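**Concrete skim coat on an old dining table: are the blotches normal, and what do I seal it with?**

Asked by Bohdan Kravchuk, Saturday, August 25, 2018 · 773 views · 3 answers

I'm skim coating my first table and I'm having so much fun with it that I've stopped watching TV in the evenings. It's my aunt's old dining table with a veneer top that was peeling in two corners. I glued the corners down, roughed up the whole top with coarse paper, wiped it off, primed it, and I've put on three thin coats of Flindemix with a wide drywall knife. The color is the plain gray, no pigment.

The first coat was terrible (ridges everywhere, and I got impatient and poked it). The second was better. The third went on like frosting and I was ready to call everyone I know. Then it dried and now it's cloudy! There are darker patches, mostly toward the middle, and some lighter spots near one end where I think I went over it with the knife too many times. It feels smooth. No cracks that I can find.

So, my questions:

1. Are the patches normal, or did I mix it wrong? I mixed each batch separately in a yogurt tub and I was not very scientific with the water.
2. Will sealer hide them or make them worse?
3. Which sealer? We eat at this table every day. There will be tomato sauce. I have a can of Hilico matte left over from a shelf, but the label only talks about walls and shelves.
4. Do I need to sand between coats of sealer?

I can live with some pattern. I just don't want it to look like something got spilled on it. Thanks, this site got me through the primer step already!

---

**Answer by Daryna Hutsuliak** (accepted)

Congratulations on getting through coat one, that's where most people put the knife down. I've done two tables, a hearth and the top of a radiator cover, and every one of them came out cloudy. I love it. It's the reason I use the stuff and not gray paint.

On the patches: they come from water and from pressure. A wetter batch tends to dry lighter, and the places where you press hard and keep rubbing get denser and can go darker or shinier. Three batches with three amounts of water in them will show. It doesn't mean the coat is weak. Scratch it with a fingernail somewhere near the edge. If powder comes off, that batch had too much water and I'd put another coat over it. If your nail just slides, you're fine.

Give it a few days before you decide anything, too. My second table had a dark shape in the middle that looked like Florida and by the next weekend I had to hunt for it.

If you want it more even, do a fourth coat, very thin, and mix enough for the entire top in one bucket. Weigh the powder and the water on a kitchen scale. I do small test batches of 300 grams of powder and write the water on the lid in marker. Work from one end to the other and then leave it alone! Overworking is what gives you those burnished spots.

Sealer will make the contrast a little stronger, because it darkens everything a bit. To see what you're going to get, wipe a small area with a damp sponge. While it's wet, that's close to the sealed look. Let it dry out fully again before you do anything else.

I wouldn't use the shelf sealer on a table you eat at. Get a two-part water-based polyurethane in matte. For mine I did:

- vacuum, then a barely damp cloth
- first coat thin, with a foam roller, no puddles
- light sanding with 300 grit once it was dry, just enough to knock the fuzz off
- wipe the dust
- second and third coat the same way, thinking about nothing but the edges

The edges soak up more than the top, so go around them one extra time. Then wait as long as the can says before the tomato sauce. I waited a week and put cardboard down for another one.

Please post how it turns out, I want to see the corners.

---

**Answer by Ettore Ruggiero**

use wax. looks nicer than poly. my bench has had wax for years no problem

> *Comment from Sorcha Gunn:* Wax is lovely on a hall bench but it lets oil and vinegar through. I waxed my kitchen counter and there's a ring from a salad bowl that I think will outlive me. Fine if you like touching it up every couple of months.

> *Comment from Ettore Ruggiero:* ok its a bench in the garage. i dont eat there

---

**Answer by Vitalii Onyshchenko**

Daryna covered the method, so I'll only add a few bits on the look and on the legs.

Go for the clouds! A dead flat gray top shows every crumb and every fingerprint. A top with soft variation hides all of that, and it looks deeper when the light comes in low. What reads as a spill is a patch with a hard outline. If you have one of those, wet sand just the outline with a fine sponge and feather it outward until you lose it. Soft patches you can leave.

The other thing that helps a lot is a crisp edge. Run masking tape under the lip, take the skim coat right down to it, and pull the tape while the coat is still a little soft. I was amazed how much more finished mine looked with one straight line all the way around.

For legs, plain black is hard to beat with pale gray. I got a square set from Stisberg, and I've also seen decent secondhand ones at Bondarchuk, the salvage place, if you're anywhere near it. Bolt them on before you seal, so you aren't flipping a fresh top upside down.

This is the sort of mottling I'd be happy with:

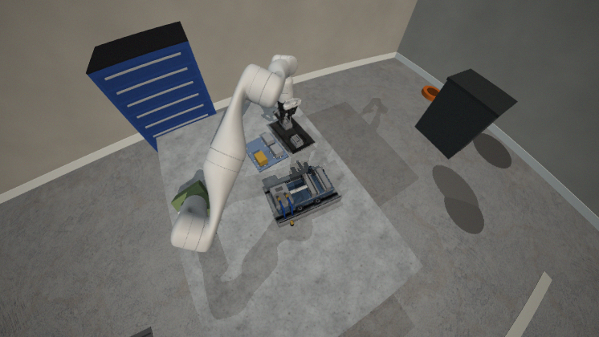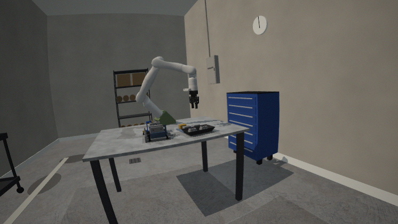
*Light gray with soft blotches, from two angles. The black legs are in the second one.*

> *Comment from Bohdan Kravchuk:* Oh, I like that a lot. Fingernail test passed everywhere except one corner, so I'm doing the one-bucket fourth coat tonight. Does the kitchen scale need to be accurate to the gram?

> *Comment from Daryna Hutsuliak:* Nope! Mine is off by a gram or two on a good day. Just use the same one each time.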